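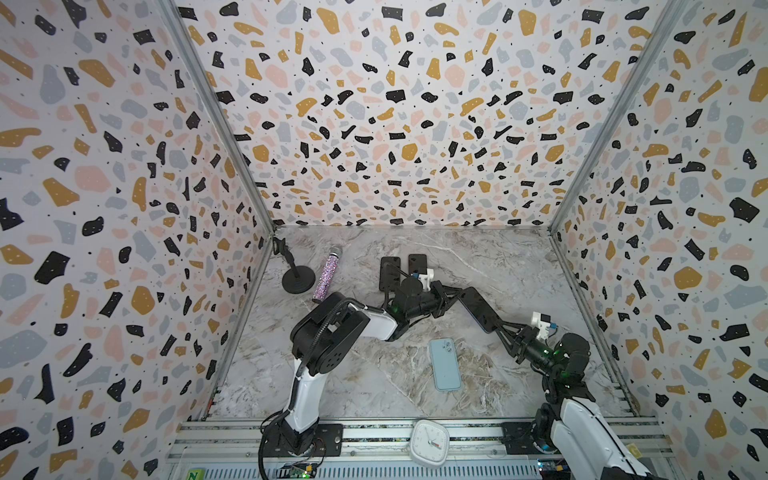 Re: [cusi-users] Left arm sagging after a stop, phone station

From: Jurgita Luik
To: cusi-users list

Heriberto,

I read your note twice and I still don't buy the gripper pad theory. I'll put your text in so people who joined the thread in April can follow.

Heriberto Lozano wrote:
> We had the drop again at the Isum bench. Run 107, phone task,
> both arms in close over the table. Software stop was pressed, the
> right arm held, the left arm sank and the phone on the right
> side got knocked out of the fingers. No damage except a scuff.
> I think the pads are worn and the phone was slipping anyway. I
> have ordered new pads from Miment and would like to close the
> ticket once they are in. Abelardo agrees.
> Also, can we stop calling it a safety issue? It is a phone.

Pads first. If worn pads were the cause, I would expect phones to slip during ordinary carries, with both arms moving as commanded. The log has 368 runs since the last pad change and 2 drops, and both came within a second of a stop. Show me a slip with no stop anywhere near it and I'll change my mind.

Now look at where the arms are in this task. The left gripper is right in front of the two black holders and the right one comes in beside it with the black phone, so the arms nearly meet. There is hardly any room for one of them to sag. A couple of inches of droop that you'd never notice out at the side becomes a collision in that spot. And the light blue phone is lying on the table between and below them, so whatever falls has something to fall on.

What I think is happening: on a stop, the left controller drops torque before it gets the hold command, and the right one doesn't. I can't prove that yet. Marisol says both run the same firmware. Fine, but has anyone read the version off the boards themselves, or are we going by the setup sheet? The sheet was wrong at Plerkusholm last year and it cost us most of a week.

I'd also like somebody to go over the cable where it loops around the left elbow. It gets bent every time that joint moves. A bad contact there could look a lot like what you describe, and I have seen one come and go for days before it quit for good. The little green lights don't settle it. A light tells you there is power, and I wouldn't read more into it than that.

As for the word safety - people reach in there to reset the phones and the microphone. They press stop and then put a hand in. If stop means "one arm holds and the other one might come down," then it is a safety issue, whatever happened to be in the fingers. I'm leaving the label on.

Before anybody fits new pads, please:

1. Read the firmware version from each board and post it here.
2. Run the stop test with empty grippers, left arm stretched out level, and log the joint angles after the stop.
3. Repeat with the elbow cable reseated.
4. Until that's done, cut power and let both arms settle before reaching in. Support the left one while you do it.

Do the pads last. If they go on first and the next fifty runs are clean, we'll have learned nothing, and the ticket will get closed anyway.

Nusrat, you have the raw logs from the first drop, I think. Could you send the current trace for the left shoulder? The summary plot is too smoothed to be of any use to me.

Jurgita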